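Kitchen table talkers wanted - help me with a local history of home cooking in Zakdale

Posted 1 February 2022

Hi, I'm Merle Donnelly, and I'm looking for people who'll let me ask them far too many questions about dinner.

I've been working on a book about what people in Zakdale cooked at home between the year the cannery opened and the year it shut. I don't mean restaurant food or the show cakes (although if you have a ribbon in a drawer somewhere I would love to see it!). I mean the stuff you ate when someone was tired and there were four kids and half a cabbage. There's hardly any of it written down. The library has plenty on the cannery itself, the wages and the strike and the big flood, and then one thin folder marked "domestic" with a jam label and a church fundraiser menu in it.

So I need talkers. I've done 26 interviews so far and I'd like to do a lot more before the end of June, when I have to stop gathering and start writing or my publisher, Gilchrist, will come looking for me.

Who I'm after

Anyone who lived in Zakdale or out along the river road as a child or an adult, for any length of time. You don't have to be old. Some of my favourite conversations have been with people in their thirties remembering a grandparent's kitchen, down to the colour of the lino. You don't have to be a good cook either. One man told me at length about a tinned salmon loaf he hated, and it's going to be a whole chapter.

I'm especially short on people whose families came from somewhere else and had to make do with what the shops here stocked. Zohreh Kermani told me how her mum dried her own limes on the roof of the car, and since then I've been dying to hear more like that. If you'd prefer to talk in Farsi, Zohreh has offered to sit in and interpret. Tamara Kravets will do the same in Ukrainian or Russian, and she has a few dumpling opinions of her own.

What happens

We sit down together for up to 3 hours, at your place or mine or in the side room at the Zakdale library. I bring a recorder and something to eat. I'll ask who did the cooking, what the kitchen was like, what you weren't allowed to touch, what got served when somebody died. We can stop whenever you've had enough, and plenty of people like to split it over two visits.

If you have recipe cards, exercise books or scribbles on the backs of envelopes, please bring them out. I'll copy them while I'm there so they never leave the house. I've got 1478 recipes in the pile now and an alarming share of them involve condensed milk.

Afterwards I type up our chat and send it to you, and you can cross out anything you like. Your name can go in the book or stay out of it. One lady only wanted her sister's name changed, and that was fine too.

What you get

I can't pay a wage, I'm afraid. There's a small grant behind this and it stretches to an $800 pool for petrol, bus fares and babysitting, so please do ask for your share - it's there to be used. Everyone who takes part gets a copy of the book when it's out, plus the typed version of their own interview, which a few families have already passed around at Christmas.

Getting in touch

Ring me in the evening, or leave a note with Angus Rutherford at the library desk and he'll pass it on. Tell me your name, the years you were in Zakdale if you know them, and one thing you remember eating. That last bit isn't a test, I'm just nosy.

If you're getting in touch for a parent or a neighbour, check with them first, and let me know if they'd like you in the room. I'm happy either way. Dogs are welcome too.

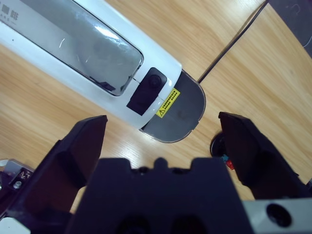 A wooden tabletop in all three of these, and I do like a table.
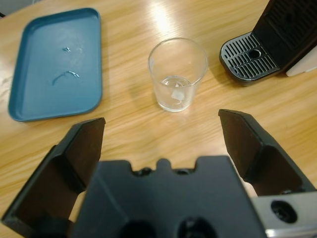
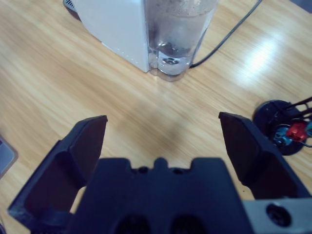

Can I take part if I've moved away from Zakdale?

Anyone who used to live here is welcome, wherever they are now. We can talk over the phone or by video, and you can post me copies of any recipes you'd like included.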